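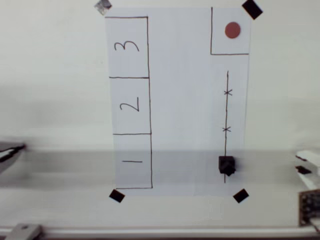
Ticket 463: Wasar fingers vs. Tanguy fingers, cube slide task
Opened by: Mathis Barbier
Status: Pending (was Closed, was Pending)
Component: gripper, right arm

Mathis Barbier
Moved the right arm over to the Wasar fingers this morning. Cube pickup is fine. Cube placement on the line is not fine. It lets go and the cube ends up a little toward the bottom of the sheet from where I asked for it. Same script, same speed as the Tanguy run. The Tanguy fingers did not do this. I have 20 tries logged and the offset goes the same direction in all of them, so at least it's loyal.

Songül Altıntaş
Did you redo the tool offset after the swap?

Mathis Barbier
Yes.

Songül Altıntaş
Did you save it?

Mathis Barbier
Looking into that.

Mathis Barbier
OK. Saved now. Offset is smaller but still there. Reopening my own ticket, which I had closed for the length of one coffee.

Anjana Bepari
Things to rule out, in the order I would do them:
1. Sheet has crept. Push on it. The tape at the corners is small and the arms have bumped it before.
2. Camera pose file is from before the swap. Priveo loads the last good one without saying a word.
3. Fingers open unevenly and one of them drags the cube on release.
Please change one thing at a time. I'm saying this to everybody but I'm looking at Mervyn.

Mervyn Wainwright
Noted. I've already changed two things.

Mervyn Wainwright
Fine, put them back. For the record they were the open speed and the close force. Open speed is at 16 again, which is what it was for the Tanguy set.

Mathis Barbier
Re 1: sheet doesn't move when I push on it. Top left tape is the silvery stuff and the other three corners are black. I don't love the mix, but it's holding.
Re 2: the pose file was old. New calibration done, no change to the cube problem. The overlay in the viewer lines up with the paper a lot better now, so that was a different bug we've been living with since May.
Re 3: doing that next.

Alvar Moen
Drive-by question from the left arm side. Which way up are we reading the numbered boxes? The 1, 2 and 3 are written sideways and my config has 1 at the top. On the paper 1 is the bottom box.

Songül Altıntaş
1 is the bottom box. Go by the paper. The numerals are sideways to everyone, please don't rotate the image to make them feel better.

Alvar Moen
That explains my afternoon.

Mathis Barbier
Re 3: watched the release at the slowest speed. One Wasar finger leaves before the other. The late one nudges the cube and it goes along the line. Swapped the two fingers side for side and the nudge changed direction, so it's the finger and not the arm.

Anjana Bepari
Nice. Check the pad on the late one. Zistel shipped us a set with the pad glued on proud and it did the same kind of thing.

Mathis Barbier
Pad is proud at the tip. I can catch a fingernail on it.

Songül Altıntaş
Then the comparison numbers so far don't count for Wasar. Take the 97 out of the summary sheet before somebody puts it on a slide.

Mervyn Wainwright
It's on a slide.

Songül Altıntaş
Take it off the slide.

Mathis Barbier
Replacement finger requested. Until it gets here I'm going back to Tanguy for the two x marks on the line, and the dot in the corner square can wait for both sets. Leaving this at Pending. Spare pads are in the drawer under the bench if anyone wants to try regluing the old one -- I don't.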